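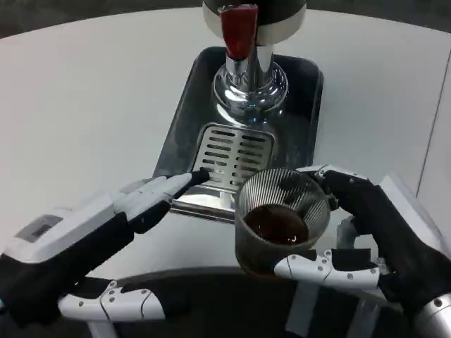
Hsiu-ying Tseng said the hot desks weren't hot, they were haunted, and that if anyone from Codolholm wanted to argue the point they could come and sit at number 13 for an afternoon.

Efe Fashola wrote this down under Feedback. He had been centre manager for 2 months and had so far filled most of a notebook under that heading. The building had been a shipping insurer's, then a college for people who wanted to be shipping insurers, and was now Codolholm, Flexible Space for Growing Minds. The minds paid by the month. A few had grown enough to leave.

"Haunted how?" he asked.

"Someone books it. Every day, nine till five. I've looked on the system. Reltara Limited. Nobody ever comes, but I'm not allowed to sit there."

"You are sitting there."

"I'm not allowed to," she said again, and went on typing.

Efe went back to his office, a former stationery cupboard with a window put in, and looked up Reltara. It had been a member since before the new carpets. It paid on the first of the month, never asked for a discount, and had not once complained about the lift. He had never wanted to meet a customer more. 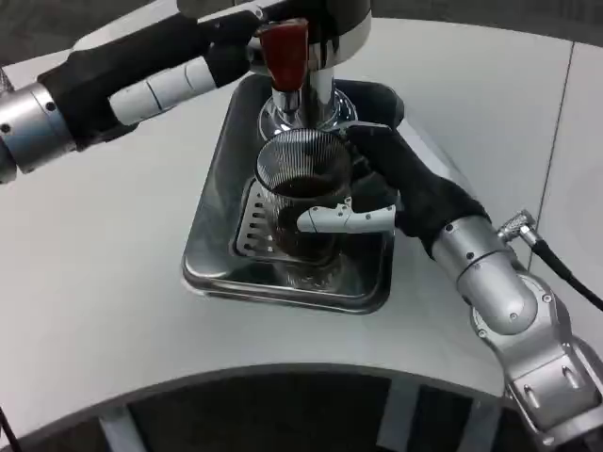

There was a phone number on the file. It rang for a long time and was answered by a man who said "Chiang" in the tone of someone who has been got out of the bath.

"Is that Reltara?"

"It was," said Mr Chiang.

Reltara, he explained, had made software for booking meeting rooms. It had done quite well until the meeting rooms all emptied one March, and then it had done nothing, and he had closed it and gone to live near his sister. He supposed he ought to have cancelled the desk. He had meant to. But there was a plant on it, and he had not liked to think of the plant without an address.

"There's no plant," said Efe.

There was a silence on the line.

"I see," said Mr Chiang.

Efe, who had not been trained for this, said he would look into it.

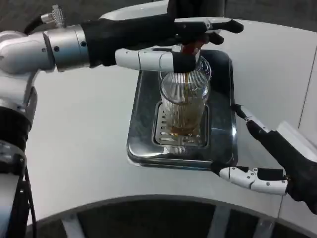

He tried the post room first, then the second floor, where a firm called Ovo designed egg boxes and was known to be light-fingered with furniture. Ovo had his missing chair and a hatstand he hadn't known was missing. They had no plant. They offered him an egg box.

It was Hsiu-ying who found it, or admitted to it. She had taken it home on the train the winter everything shut, along with her monitor, and it now took up most of her bathroom. It was 18 inches across when she rescued it. She hadn't measured it lately, she said - she didn't want to encourage it.

"You might have told me it was yours," said Efe.

"It isn't mine. It's Reltara's. I told you, I'm not allowed to sit there."

He rang Mr Chiang, who was so pleased that he paid for another year. Efe drew up the new agreement himself: 1408 pounds, one desk, one occupant, leafy. He dated it 01/10/2022, and under Special Conditions he wrote that Ms Tseng could use the chair.

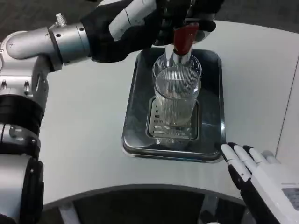
Bottle and glass at the drip tray.

The plant came back in a taxi. By the end of the week Ovo had complained about the smell of compost, and Efe wrote it down under Feedback.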